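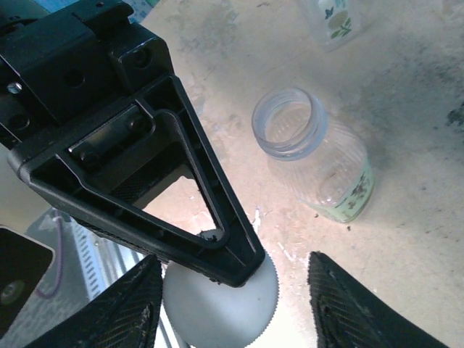
SECTION 4: BOTTLES, JARS AND CLOSURES

Search this manual Enter part or section Go

4.1 Scope

This section covers the layout of clear containers and their closures on the Marska tabletop after the side walls and back wall have been fitted. It applies to the Mulosley 2000 container set and to mixed sets made up by the user. Assembly of the walls is described in Section 3. Washing and drying are described in Section 6.

The word "closure" means any cap, lid, knob or disc supplied for a container. "Board" means the tan tabletop panel.

4.2 Before you start

1. Check that the board is level in both directions. Adjust the feet under the low corner and check again.

2. Wipe the board with a dry cloth from the back wall toward the front. Gray smudges and light scuffs are surface marks and do not need to be removed. Grit must be.

3. Run the cloth along the metal edging where the walls meet the board. Dust collects there and works its way back onto the board.

4. Empty every container. Do not lay out a container that holds liquid.

5. Match each closure to its container by threading it on by hand, then take it off again. A closure that binds in the first half turn belongs to a different container or has a damaged thread.

CAUTION: Glass jars may chip at the mouth. Feel for chips with a folded cloth, never with a bare finger. Discard a chipped jar.

4.3 Placing the containers

1. Stand bottles toward the back of the board with a gap between them wide enough for a hand.

2. Keep bottles clear of the back wall. A bottle touching the planks can mark the paint and is harder to lift straight up.

3. Place a jar upright unless the task sheet calls for it to be laid on its side. When a jar is laid on its side, turn the mouth away from the nearest board edge.

4. Push a side-laid jar lightly with a fingertip. If it rolls more than a quarter turn, move it to a flatter part of the board.

NOTE: Do not use tape, putty or rubber feet to stop a jar rolling. Residue on the board will hold dust and is difficult to remove from bare panels.

4.4 Placing the closures

1. Lay closures flat. A closure standing on its rim will roll.

2. Place closures in the middle of the board, in front of the bottles, with nothing overlapping them.

3. Leave a clear margin at the front edge. Closures that drop off the board are usually found under the rail.

4. Read the board from the front before beginning. Each closure must be visible without leaning over the bottles.

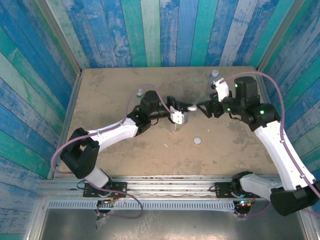

Closures should be accounted for at the start and end of every session, and the result entered on the Tronora layout sheet. White closures are easy to find on the tan panel but can be lost among the pale patches where the plank paint has been rubbed back. For this reason the central area of the board is preferred, and the small white disc lying flat near the center shows the correct attitude for a loose closure. Crumbs and specks such as the tiny white one a little below and to its left should be picked up before the sheet is signed. Do not sweep them toward the walls.

4.5 Checking visibility

Clear plastic bottles take on the color of whatever surrounds them. Against the Marska blue and green planks a transparent bottle may show a bluish cast even when it is clean. Do not reject a bottle on color alone.

1. Lift the bottle and hold it in front of plain white paper.

2. If the tint disappears, return the bottle to its position.

3. If the tint remains, wash the bottle as described in Section 6 and repeat the check.

4. Check the neck separately. Film inside the neck is often missed when the body of the bottle is clear.

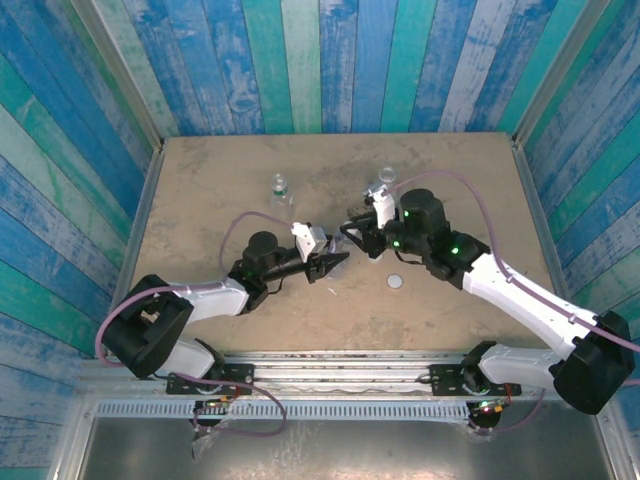

4.6 Putting away

1. Collect the closures first.

2. Remove the bottles from the back of the board, lifting by the body. Do not lift by the neck or the closure.

3. Remove any jar last, using both hands.

4. Store closures separately from containers in the compartment tray (Poon tray, long pattern). Bottles stored with closures fitted tend to hold moisture.

5. Wipe the board and the edging again. Leave the planks dry. Water left standing on distressed paint will lift the edges of the finish.

NOTE: Almost 2000 open-and-close cycles can be expected from a standard Mulosley closure before the thread needs inspection. Replace earlier if the ridged rim has worn smooth.

4.7 Revision record

21/03/2021 Side-laid jar check added to 4.3. Text: Bukola Jibrin. Checked: Jarlath Fitzgerald.

Shares 2 Comments 2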